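Grasp Transfer Working Group, minutes, August meeting
Ostow building, upper meeting room. Start 2:10 p.m. Chair and minutes: Cillian Ó Néill. 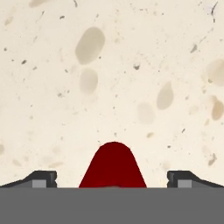

1. Previous minutes and open actions

The July minutes were accepted with one correction. Under item 4, "camera pose" should read "camera intrinsics". The action on renaming the log fields is closed. The action on the Flanudham storage quota stays open.

2. Wrist-view rendering, state of the work

The simulated wrist view now uses the speckled stone tabletop as its default surface. The dark red target is placed between the open fingers at the start of the approach segment, with the palm covering its base in the view. The group discussed whether the hidden base matters to the policy. The chair's position is that the top contour and the gap on either side carry enough information for lateral centering, and that height has to come from joint state. No objection was recorded, but the claim has not been tested separately and should not appear in the write-up as a finding.

The large soft blotches in the stone texture were raised again. The fine flecks stay crisp at this distance and the blotches do not. Kinsella's rendering staff attribute this to texture scaling, and propose a second texture layer at a different scale. It was agreed to keep the present texture for the current round so that results stay comparable, and to treat the second layer as a separate condition.

Contact shadows are also weak. The light in the wrist view is even, and neither the target nor the fingers cast a strong shadow on the surface. A directional light will be added as an option in the scene file, off by default.

3. Method: surface randomization

The method under test is unchanged. One policy is trained with a fixed tabletop and one with the tabletop texture resampled at each reset. Both receive the wrist view and joint state, with the same network, the same optimizer settings and the same demonstration set of 710 simulated episodes. Evaluation is on held-out textures only. Target shape and color are held constant in both arms.

It was pointed out that resampling at reset also changes the random stream used for target placement, so the two arms do not see identical start positions. Bemeo will separate the two seeds. Until this is done, the comparison is to be described as preliminary.

4. Result of the held-out run

The evaluation covered 203 trials per arm. The randomized arm had the higher grasp rate on held-out textures. The fixed arm did better on its own training surface, as expected. Rates are in the shared results file and are not copied into the minutes, pending the seed correction in item 3.

Failures were sorted by type. In the fixed arm, the most frequent type was early closure, where the fingers close before the target is between the pads. In the randomized arm, early closure was rare and most failures were lateral offset at contact. There were 24 trials in which the log ended before closure was commanded. These were counted as failures in both arms. Flanudham asked that they be reported in a separate row, and this was accepted.

A question was raised on whether early closure is triggered by dark marks in the surface texture. The occlusion maps made so far do not settle this. A test surface with no marks will be rendered and run with the fixed-arm weights.

5. Logging and storage

Wrist frames will be stored without lossy compression for the evaluation runs. Training frames stay compressed. The frame time and the joint state time are to be written from the same clock; at present there is an offset of 2 control steps between them in the older logs. Older logs will be corrected on load and the files left as they are.

6. Actions

Bemeo: separate the texture seed and the placement seed, then rerun both arms.
Kinsella: directional light option; second texture layer as a named condition.
Flanudham: separate row for incomplete trials; storage quota, carried over.
C. Ó Néill: unmarked surface test with fixed-arm weights; circulate occlusion maps.

7. Other business

The draft methods section will be circulated after the rerun. Comments go in the shared file and not by mail. The room is booked for the same time next month.

Meeting closed 3:25 p.m.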